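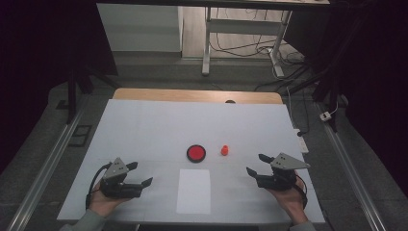 2 min read

Journal > Sports Studies > Full Text

Abstract Methods Results References PDF

3.2 Scoring the long kick

Figure 2. Work board with red disc, orange cone and a sheet of paper.

Kicking coaches agree that hang time matters and agree on very little else, including when a kick starts. Of the clubs in the Hudeo league, Roussel begins timing at the snap and Buvus at the sound of the foot, a method that favors staff with good hearing. We started the clock at first contact and stopped it when the ball met ground, glove or, on one occasion, tuba.

The sample holds 400 kicks taken over two seasons. We dropped 24 of them because the two raters could not settle whether the ball had gone out of bounds or merely looked as though it wanted to. Distances came from the Verico charting sheets, which are thorough about yardage and silent on wind. Kickers, by contrast, were never silent on wind.

Hang time and net yards rose together until the longest kicks, where the relation fell apart. A very long kick tends to outrun its own coverage team, a fact well known to return men and apparently news to the home crowd, who cheered these kicks loudest. Section 3.3 takes up the November games separately.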